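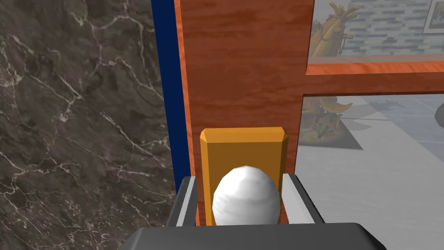 Kaisu Valtonen asked at the June open day whether the simulator was worth having for a plant that already owns the arm, and several visitors have written to us with the same question. The answer depends on how often the parts change.

Tedov Grip Simulator, version 2

The simulator runs two-finger gripper tasks in rendered rooms and shows them from the gripper's own viewpoint. At the demonstration the test object was a white egg shape between the fingers, with an upright orange block behind it. Surfaces in the room include veined marble, glossy wood grain and gray tile. Background items can be changed between runs without touching the task file.

Finger spacing, approach angle and closing speed are set in a single table. Each run writes a log with contact times and finger positions. A batch holds up to 300 runs and can be stopped and resumed.

Object models are stored as polygon meshes. A coarse mesh shows facet lines on curved parts and loads faster. Use a finer mesh when contact on the curve matters.

Supplied with the license:
Simulator and log viewer
Room set Narness
Mesh import tool
2 user seats

Demonstrations at Sarnholm

The next open day is Oct 11, 2019, in the Saarinen hall. Sessions are limited to 7 visitors. Esko Miettinen runs the simulator and Merja Ahonen takes questions on mesh import. Visitors may bring a part model of their own; send it ahead so it can be checked for open edges.

To reserve a place, write to Lempi Salminen at the Sarnholm office. Prices are given on request.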